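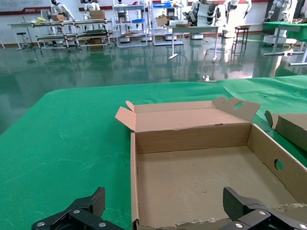 Before anyone leaves the meeting point

10/15/22
By the Doltholm march safety desk

I walked the whole route again this morning with last spring's checklist in my hand, and I've added my comments under each item so you can see what's done, what's half done and what still keeps me up at night. If you're a steward for the Doltholm climate march, please read the lot! I know it's long. Most of you are students with exams coming, so skim the route section if you have to, but don't skip the heat and water part.

1. Permit copy on hand at both ends of the route - OK
I have one, the lead steward at the finish has one, and there's a spare in the first aid bag. The city changed our finish from the courthouse steps to the lower end of Sepúlveda Square, so if your copy still says courthouse, it's the old one. Please recycle it.

2. Meeting point clear and easy to get into - OK
The school parking lot gate opens all the way now. Last time it stuck halfway and we had a crowd squeezing through sideways, which I never want to watch again. The permit covers 1000 people and the lot holds that many if nobody parks in it. Bikes go along the fence, please, not against the ramp.

3. Steward briefing done - NOT YET
We've done the older group. The ninth graders who signed up on Thursday still need theirs, and I'd like every one of them paired with somebody who has marched before. It takes half an hour and I bring donuts.

4. Whistles and vests handed out - PARTLY
We have the vests. We're short on whistles (they walk off in people's pockets every single time, mine included). If you've got one from the spring march, bring it back and I won't ask any questions.

The route itself

5. Curbs, potholes and loose paving - NEEDS WORK
The bad spot is the corner by the old Fullix building, where the sidewalk has lifted over the tree roots. I called the city and they've promised cones. I'll believe it when I see them, so one steward stands there the whole time and keeps people in the street. And no, we are not going to complain about the tree. The tree is the reason we're marching.

6. Wheelchair route checked end to end - OK
I pushed an empty chair along it myself and got some funny looks. The cut curb across from the library is steep but fine going down. Coming back up it's hard work, so offer a hand, and wait for a yes before you grab the handles.

7. Crossing with the Droltthorpe road - OK, with a worry
Police will hold traffic for us there. My worry is the tail end. In spring the front half went over and the back half got stuck behind a delivery truck, and then everybody ran to catch up. This time the front slows down at the crossing until the last steward waves. Walk, don't run, even if the chanting sounds better up ahead.

8. Exits along the way marked on the steward map - OK
There are 3 of them: the library lot, the alley beside the laundromat, and the park gate. If a kid feels sick or just wants out, that's where you take them, and you stay until an adult shows up.
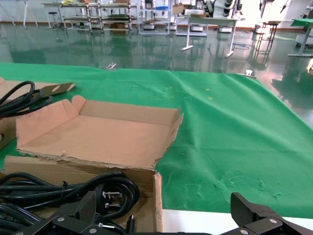

Heat, water and first aid

9. Drinking water - PARTLY
We have 400 refillable cups coming from the school kitchen, and they have to go back there afterward, so no tossing them in the trash. Bring your own bottle if you own one. The fountain in the park was dry when I tried it this morning, so don't count on that. I'm asking the library if we can fill up inside.

10. Shade at the halfway stop - OK
The big maples still have most of their leaves, hooray. October can be cold or it can be weirdly hot these days (kind of our whole point), so I'm planning for both. Sunscreen and a stack of blankets, same bag.

11. First aid post staffed - OK
Two trained people, one at the start who then walks with us, and one at the square. Inhalers stay with the kid who needs them, never in the bag.

Signs, sound and stuff people carry

12. Sign poles safe - NEEDS A CHAT
Cardboard tubes are great. Metal poles are out, and so is anything with nails. I had to turn away a really gorgeous sign in spring for this, a salmon the size of a door, and I still feel bad. Tell your friends now, before they've spent a whole evening painting.

13. Megaphones tested - OK
Both work. Please don't aim them at people's heads or at the dogs on Sepúlveda.

14. Flyers - OK
400 printed, on one side only because the copier was in a mood. Hand them to people who reach for them and don't leave stacks on car windshields. Whatever's left comes back to me for the November meeting.

After the march

15. Litter sweep - NOT YET ASSIGNED
I need a handful of people to walk the route backward with bags once the speeches are over. Gloves are provided. Last time it was mostly tape and orange peel.

16. Everyone accounted for - to be done on the day
Stewards, check out with me at the square before you go home. I mean it - I stood there until dark in spring waiting on two people who were already eating pizza.

I'll walk the route one more time the evening before and update items 3, 5 and 9. If you spot something I've missed, leave a note in the safety folder at the front desk.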